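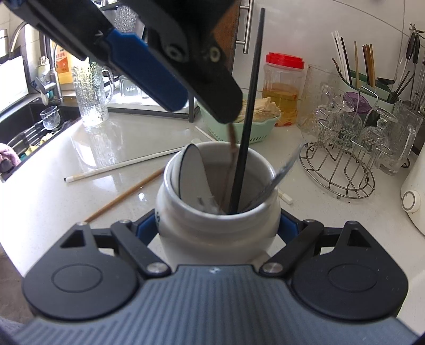 Utensil jar, with ladle and the long chopstick.

January, Thursday, 4:10 p.m.

First proper day back on the Asalow almanac. I'm using "proper" loosely. Arrived with a plan for the year written on the back of an envelope, lost the envelope by lunch, found it under the type case and didn't agree with most of it.

Where we stand. The January leaf is printed, which would be more impressive if it weren't already January. The February leaf is set but not proofed. March through May exist as text files and good intentions. The rest of the year is a rumor.

Paper: we opened a ream of the Flurus cream, 1000 sheets according to the wrapper. After today's run there are 439 fit to sell. A good chunk of the others went to makeready, as they should, and the remainder went to me learning again that cold rollers don't carry ink. I learned it last winter too. It's in this book, underlined, in my own handwriting. Note to whoever opens up: heater on first, coffee second, ink third.

The counter on the Langlois read 1605 when I shut down. It read something much bigger before the holidays, so either it has rolled over or it's begun the new year by forgetting the old one. I respect that. Please write down the reading at the end of each session anyway so we can tell if it's skipping.

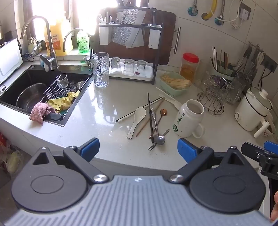 Wine glass on the rack across the sink.

Proofing notes, January leaf:

Moon phases check out against the table. The full moon had the new moon's symbol on the first pull. Swapped.

"Days lengthen noticeably" changed to "days lengthen." I looked out of the window and didn't notice.

The proverb at the foot of the page (the one about a mild January and a hard spring) runs one word too long for the measure. Tried thin spaces, tried a smaller size, tried glaring at it. Dropped "surely" in the end. The proverb is less sure of itself now and reads better.

Still don't love the border. The little holly leaves look like bats if you print them a hair too heavy. On the last dozen sheets they are bats. I've kept those in the drawer marked OCTOBER.

The long argument, for anyone who wasn't in earshot: do we put a page for resolutions in the front? Last year's edition had one, ruled, with 3 blank lines. Customers in the Stusholm shop kept telling us they'd left it empty, in the tone people use with a dentist. I'd like to swap it for a page headed "Things that went all right," with the same lines, to be filled in at the end of the year or whenever. The case against is that people expect resolutions in an almanac and will feel cheated without a chance to break them. Undecided. Mocked up both, they're pinned over the bench. Put a pencil tick on the one you'd buy. One tick each, please. I know all your pencils.

Device trouble: the label printer woke up on its own after two weeks off and produced eleven inches of last year's return address. The tablet with the order list wants a password none of us remember setting. I'm taking orders on paper until it changes its mind. The paper has yet to ask me for anything.

To do before the next session:

Proof February. Check whether leap day is in it and whether it ought to be.
Wash the Langlois rollers again, they still feel tacky at the left end.
Ask the Flurus people about the lighter cream, and whether they'll sell a half ream.
Find the missing lowercase k's. We had enough for "week" and "work" on the same page in December and today I couldn't manage both.
Return address labels for Stusholm, with the current address this time.

Left the January sheets on the drying rack, top shelves only. The lower ones stick. Don't stack them before tomorrow noon even if they look dry, the black on the masthead is thick.

Heater is off. I went back and looked.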